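Flendthorpe Robot Club – Questions we keep getting

Updated Thursday, January 3, 2019. Typed up fast before term, sorry for gaps. If it's not on here, ask at the desk or email the club.

Who can join?
Anyone in years 9 to 13 at Flendthorpe or Gwynne. No experience needed. If you can use a screwdriver and don't mind redoing things, fine.

When and where?
After school, Gwynne workshop, the room past the bike racks. Doors from four, packed up by six. No session in exam week.

Cost?
Nothing for members. Competition entry is paid for this year, coach isn't. Letter coming home about the coach.

What are you building this year?
The Rikau Challenge, sorting class. Robot arm picks up household stuff and puts it in the right place. 9 items on the list, all soft or awkward shapes. Each team gets three runs and the best two count.

Do we have to use the kit arm?
Yes for the arm itself. Gripper fingers you can change, pads you can change, camera stays where the rules put it. Gomex kit is what we've got, two of them, and one has a dodgy base motor so be nice to it.

What's hardest to pick up?
Shoes, by miles. Mug has a handle, box has flat sides, a shoe has neither and it bends when you squeeze.

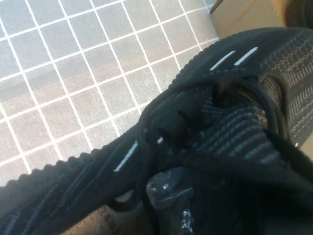

Trainers go in the "soft items" group, and the rules say laces stay in, any style. Dark ones are a pain for the vision team as the software struggles to tell upper from opening. With a black knit one like this you've got black laces sitting on black fabric, and about the only things that stand out are the little white stripes. So pick your grab point from the outline, then check it against the stripes if there are any. Don't rely on laces, they move every time.

Can we bring our own shoes to test?
Please do. Clean ones. Name inside on a bit of tape. We are not responsible for scuffs.

How do we collect training runs?
One person drives the arm, one resets the item, one writes the log. Swap every ten minutes or people get sloppy. A run is: start position, approach, grip, lift, put down, back to start. If you knock the item over, keep the run and mark it F in the log. Failed runs are useful, deleted ones aren't.

How many runs do we need?
Target is 200 per item. Trainer is on 161. Whole set was 2436 at the last backup, which includes the junk ones nobody has marked yet. If you've got a free lunch, come and mark some.

Why did my grip slip?
Usual reasons, in the order we check them:
Fingers closed before the arm stopped moving.
Item sitting at an angle you didn't train on.
Pad dirty. Wipe it.
Speed set too high because somebody wanted to look good.
Battery – only the old controller, the new one is mains.

How do we keep positions the same between sessions?
Use the grid. Item goes on the square in the log, front pointing the way the log says. Write down the square AND the angle. "Roughly middle" is not a position and we will send it back to you.
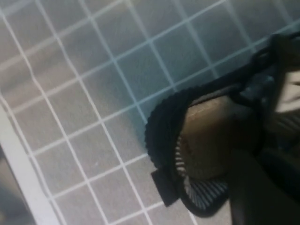 If the mat gets shifted, line it up again before anyone drives, then do one slow pass with the fingers open to check. Takes a minute. Last term we lost most of an afternoon becuase it had been turned round and all the squares were the wrong way about.

Can I change the code?
On your own branch, yes. Main branch only after someone else has tried it on the arm. Don't test new code with your hand near the fingers – stop button first, then reach in. This one is not negotiable, you'll be off the arm for the week.

Do I need to know Python?
No. Helps. There's a worksheet, first four pages get you to moving the arm to a point. Skip page five, its wrong.

What if I'm not into coding?
Loads else to do. Logs, gripper pads, the poster, practice timing, driving. The driving team is short at the moment.

Can parents come and watch?
Practice day at the end of January, yes. Normal sessions no, the room's too small.

Is there a certificate?
There's one from Rikau if you go to the competition. From us, a sticker.

I missed the first sessions, is it too late?
No. Come along, you'll be put with a team. Read the safety sheet first, its on the club page, and bring it signed.

Where do I send photos and logs?
Shared folder, under your team name, then the item, then the session number. Not by email, inbox is full again.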